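Small packets, big drawer: an afternoon of sorting with Amber Cropper

August 20, 2020

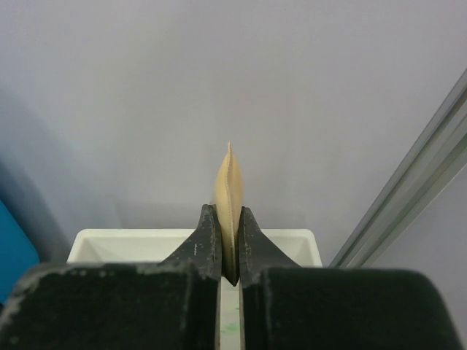

Where it starts

Amber Cropper had the kettle on before I'd taken my shoes off, and she was already talking about packets. She runs Skumodeo, a home-organizing service out of Ultthorpe, and her favorite job in the whole business is the one most people would put off forever: the little stuff. Sachets, tea samples, seed envelopes, spare sauce, the flat things that slide to the back of a drawer and stay there.

"Everybody wants to talk about closets," she told me, laughing. "I love a closet! But give me a drawer full of packets and I'm happy until dinner."

Her own drawer held 208 of them when she finally emptied it in June. She knows the number because she wrote it on the lid of a shoebox, which she went and got to show me.

A tray first

Amber's method begins with a tray, and she is firm about it. She likes a white one with raised sides and a smooth finish.

"You can see everything against white," she said. "A tan packet on a wood counter just vanishes. Put it over a white tray and there it is — you can even see the little zigzag down the edge where it's sealed."

She is very fond of that zigzag. She runs a thumb along it to check for splits, and anything that has opened goes straight into a bowl to be used that week or thrown out. Then each packet gets stood upright, like a card in a file.

"Lying flat, they turn into a heap. Standing up, you can flip through them. My mother kept recipes that way and I must have soaked it up."

What goes where

I asked how she decides on groups, and she got up and started pulling boxes off the shelf to explain. Drinks live together. Seeds get their own box, sorted by planting month. Seasonings go nearest the stove, and she allows herself 36 of those and no more.

"I did try alphabetical," she admitted. "It lasted 2 days. My husband kept filing things under what he thought they should be called."

The boxes are from Korkari, and she cuts the dividers herself out of cereal cartons. The labels are in pencil. She changes her mind a lot and likes being able to rub them out.

Keeping it up

The drawer gets a going-over whenever she brings shopping home. It takes as long as a cup of tea, she says, and she enjoys it enough that she sometimes does it when there isn't any shopping.

I asked what she would tell someone with a drawer like mine (it's bad, I described it to her in some detail).

"Oh, tip it out!" she said. "Tip the whole thing out and pick up the first one you see."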